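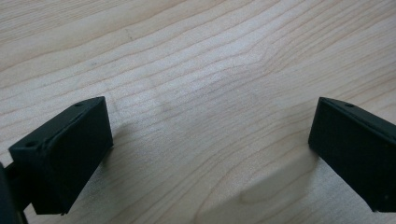 What does the Nasar method measure?

It measures how much demonstration data a manipulation policy needs before its success rate stops improving on a given task, and which parts of that data can be removed without loss.

About the Skaker Laboratory

The Skaker Laboratory is a small research group working on robot learning from human demonstration. We were set up to answer a narrow question. Groups that train manipulation policies tend to report the size of their training set and the final success rate, but seldom report what happened in between. It is therefore hard to tell whether a further month of collection would have helped, or whether half of the work already done could have been skipped. Our method, Nasar, was developed to make that visible, and most of what the laboratory does follows from it.

We employ six people. Two work on hardware and calibration, three on training and evaluation, and one on data handling. The group is funded through fixed-term contracts with equipment makers and through a shared programme with the Zasow workshop, where our grippers are machined and repaired.

How we collect demonstrations

Demonstrations are recorded with hand-held grippers. The operator holds the tool and carries out the task directly, so no robot arm is needed at the collection stage. A camera fixed to the tool records the same view that the policy will later receive. The two fingers are plain parallel jaws. We considered shaped fingertips for small parts and decided against them, as results from one fingertip shape did not carry over to another and the comparison between tasks was lost.

Each recording is stored with the finger opening, the tool pose and the time base of the camera. Recordings in which pose tracking fails are kept but marked, and are left out of training. The proportion of marked recordings is reported with every result. Plain surfaces with little texture give the tracker the most trouble, and strongly patterned ones can also mislead it where the pattern repeats. Operators are asked to begin and end each recording with the jaws open and nothing between them, which gives the software a fixed reference for the opening width.

The Nasar method

Nasar works on a finished set of demonstrations. The set is divided into nested subsets, the smallest holding 100 recordings and the largest 1,000. A policy is trained from scratch on each subset with the same settings and the same number of gradient steps. Every policy is then tested on the arm from a fixed list of starting positions, which is drawn up before training begins and is not altered afterwards.

The second stage removes recordings by group: by operator, by starting position, or by duration. If removing a group leaves the test result unchanged within the measured spread, the group is counted as redundant for that task. The spread is obtained by repeating the training with different random seeds. This stage is slow and accounts for most of our computing time.

Main result so far

On the Ajayi task set, which covers picking, placing and simple insertion on a table top, the success rate for picking and placing levelled off at 700 recordings. The remaining recordings gave no gain that we could separate from the spread. Insertion behaved differently and was still improving at the largest subset. We do not yet know where it levels off.

Variety of starting position mattered more than the number of operators. Removing all recordings from any single operator had little effect, while removing a single region of the table lowered the result clearly in that region and slightly elsewhere. Duration had no consistent effect. These findings apply to one gripper design and one policy type – we make no claim for others until they have been tested.

The method has known limits. It says nothing about a task before data for that task exist, and a subset that is sufficient in our laboratory may be too small where the lighting is less even. Work on the second point started in September.

Working with us

We accept outside data sets for analysis if they were recorded with a parallel-jaw tool and include the finger opening for each time step. Data without pose information cannot be used. Results are returned as a written report with the full test list, and negative results are reported in the same form as positive ones. We do not sell grippers – enquiries about hardware should go to Zasow.

Page last reviewed 04/01/2018

Print this page | E-mail this page

Contact | © Skaker Laboratory | Back to top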